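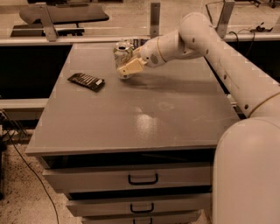
### 3.2 Reading the sentencing files

I went into the Plultport court files thinking the credit for time served would be the easy part. You look up the day somebody was booked, you look up the day they were sentenced, you subtract. I had 1,633 robbery and burglary cases to get through and I figured I'd be done by November (I was not!).

The trouble starts when a person is held on more than one case. Say someone is picked up on a burglary charge in Akton while they're already out on bond for a robbery in Plultport. The Akton clerk counts every day in the county jail. The Plultport clerk counts only the days after the bond was pulled. Both sheets go in the file, both are signed, and the judge reads one of them out loud. I went with the number read in court, and I kept the other one in its own column so that anybody who dislikes my choice can rerun the whole thing.

Plea cases gave me far less grief than jury trials. A plea usually comes with a worksheet, and the lawyers have already argued over it by the time it reaches the judge. After a trial there's often a gap of weeks before sentencing, and that's where the two counts drift apart – sometimes by a day, sometimes by 20. The older files from the Lambrakis Street courthouse are the worst for this. They were typed up before the county moved its records into Hitaline, and 19 of them have no booking date at all. I left those out of the credit totals but kept them in for sentence length.

Figure 1. Robot arm, gray tabletop and silver can.
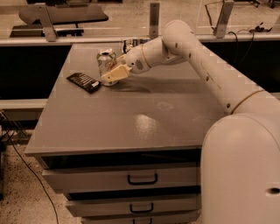 Does a day in jail before sentencing always come off the prison term?

Only if the judge credits it to that case, so a day counted toward one sentence may do nothing for another.

I should also say how I handled amended judgments. When a corrected order was filed, I used the corrected one and dated the sentence from the first hearing. In 2 cases the correction was itself corrected, and there I took the last order in the file. Appeals are a separate headache and I get to them in 3.4.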